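Card Swap Returns in April

Well, friends, it has come around again! The greeting card swap at the Plinisstead reading room is back this April, and if last year is anything to go by (163 cards went home with new owners, bless you all), we will need the big tables and probably a second pot of coffee.

For anyone new, it works like this. Bring any blank cards you have been hanging on to, the ones from drawers and gift boxes and that stationery spree you regret, and trade them one for one. Birthday, get well, spring, baby, thank you, all are welcome, as long as nothing is written inside. 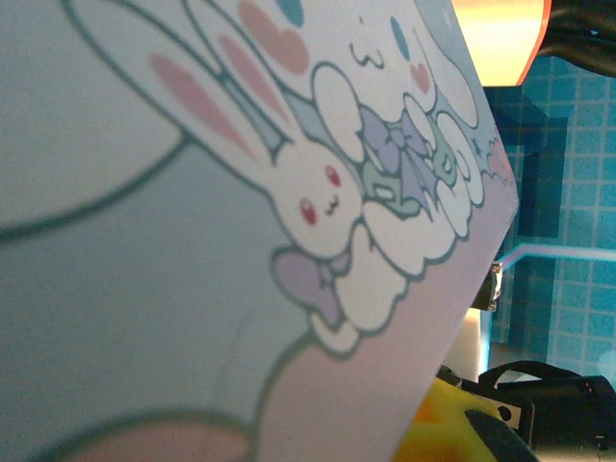 Envelopes are the thing we always run short of, so if you have spares in any size, please tuck them in your bag. Edgars Urbonaitė will be at the side table again with stamps and his good pens, and he is happy to help with addresses if your handwriting has gone the way of mine.

Doors open at 2 and we wrap up at 4. Anything left over goes to the Lapiņa Street mail club, who write to folks who don't get much post. Come say hello, even if you only have one card!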